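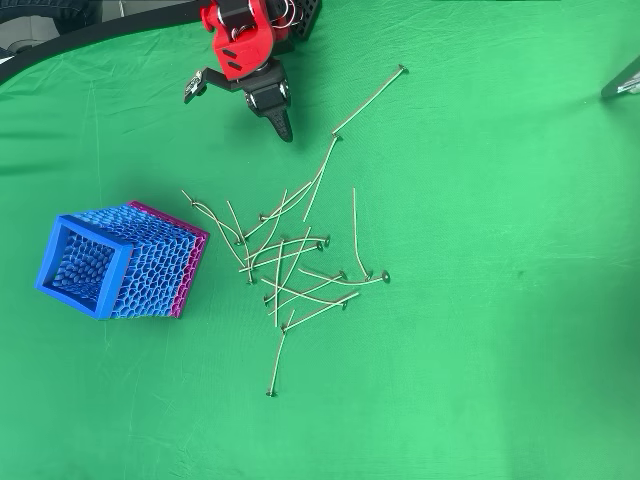
Last changed: April, 10:43

Figure 3. Green cloth, view from above.

4.2 Putting off the request for help

In the previous section we looked at how often the participants felt that they had too little time. In this section we look at one behaviour which came up in the diaries again and again: the person knows that help is needed, knows also whom to ask, and still waits.

The diaries were kept for 10 days by 107 adults in Stivska. Together they wrote 661 entries in which a need for help was mentioned. We did not decide for them what counts as help. For one participant it was a lift to the station, for another it was a long talk with a sister about money. Both kinds were kept in the analysis, and we did not give more weight to the second kind, although some readers may find this strange.

The most common reason for waiting was the wish not to be a burden. Participants wrote that the other person was "already tired" or "has her own problems". In many of these entries the other person had not said so. The participant had made a guess, and the guess was then treated as an answer. A smaller group waited for the right moment, for example after dinner or when the children were asleep, and noted the next morning that the moment did not come.

We also found entries in which the request was made, but in a hidden form. One participant wrote that she had sighed loudly beside the washing basket. Another had told his partner that the garage was "getting bad again". We coded these as indirect requests. They were often followed by an entry about disappointment, and in this respect they looked more like the waiting entries than like the direct ones.

In 43 entries the participant asked directly and was refused. We had expected strong feelings here. The language was mostly calm, and several participants wrote that they were glad to know where they stood and could make another plan. We can not say if this would also be true for larger favours, as most of the refused requests were small.

There is a limit to be kept in mind. Writing a diary may change the habit which it is supposed to record. Two participants told us in the closing interview that they asked for help only to have something to write in the evening. Their entries were not removed. The Bandari group, whose diaries were filled in once a week, is treated separately in Section 4.3, where the wording of the requests is compared in more detail.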